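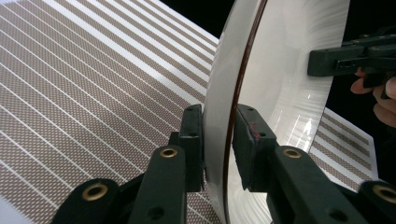
What does the Kodikara hand-held gripper kit do?
It lets a person carry out a task through a pair of gripper jaws while a camera on the tool records the work. The recordings are then used to train a robot arm fitted with the same jaws.

Unit 2: Reviewing a demonstration kit
Course notes, D. Antunes. Revised 8/30/25.

The kit under review is the Kodikara pair, sold through Vorkarton. We look at it as a buyer would. Read the supplier sheet before the session and bring your own copy of the review form.

What is on offer
The basic order is two hand-held grippers, a charging lead, a calibration card and one year of access to Gastine, the software that sorts and stores recordings. The listed price is 2,100 before tax. Spare jaw pads cost 76 a set. A single gripper can be ordered, but the supplier does not discount the software to match.

Plates as a test object
A glazed plate is a fair test for this type of jaw. The rim is curved and the surface is smooth, so a flat pad touches only a small part of it. With one pad on the outer face of the rim and the other on the inner face, the plate can be held upright. The second gripper can then come in from the other side, over the bowl. Shiny glaze also throws back reflections from the lights, and a reflection beside a jaw is worth noting on the form.

Points to check
Grip. Lift, hold, turn through a quarter, set down. Note any slip and where the pads were when it began.
Pads. Look for scuffs and marks before and after each set of trials. Write down which pad, left or right.
View. Play the recording back. Can you see both pads where they meet the plate? A large plate held edge-on may hide part of what lies behind it.
Two hands. The recordings from both tools have to line up in time. Gastine does this by itself, but check it by eye on at least one trial.

Results from the January trial
Ntombi Sibiya ran the kit for the Nusar kitchen project and passed on her log. It holds 303 trials. Most of the rejected ones were failed time matches between the two tools – dropped plates came second. Her log does not separate large plates from small ones, so it cannot be used to compare them.

For next session
Fill in sections A to C of the form. Leave section D (running costs) until we have covered pad wear. Groups sharing a kit should agree on one plate and keep to it.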